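# Foreign object rule for loose food tasks

Posted 13 March 2023 in Tukwood Users > Good Practice

**waltico_bench:** Drafting our house rules for hand-held gripper work with dry goods. Beans, rice, lentils. Does anyone stop a session over one odd piece in the pan? 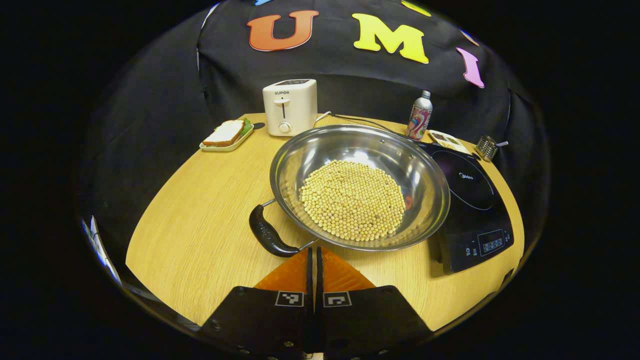
*Soybeans in the steel pan, one reddish bit off to the right.*

My draft says stop, remove it, log it. We have 1,945 episodes to do and I don't want to rewrite the rule in September.

**eggerline:** Leave it. Real kitchens have stray bits. Log it and carry on.

**pruvska4:** Disagree. If the task sheet says soybeans only, the pan gets soybeans only. We had to re-label 122 episodes when a mixed batch got through.

**eggerline:** That's a labelling problem. Put a "contaminant present" field on the sheet and you're covered.

**pruvska4:** Only if operators fill it in. Ours didn't.

**waltico_bench:** What about the handle? Ours points toward the operator's left. I'd like that fixed in the rules too.

**eggerline:** Vary it. Change the angle every 20 episodes and write down the change.

**pruvska4:** Agree on that one. Keep the cooktop cord behind the pan though, and check it at every reset.

**waltico_bench:** OK. Field on the sheet, operator initials beside it, and stop only if the piece isn't food. Will post the revised draft when it's typed up.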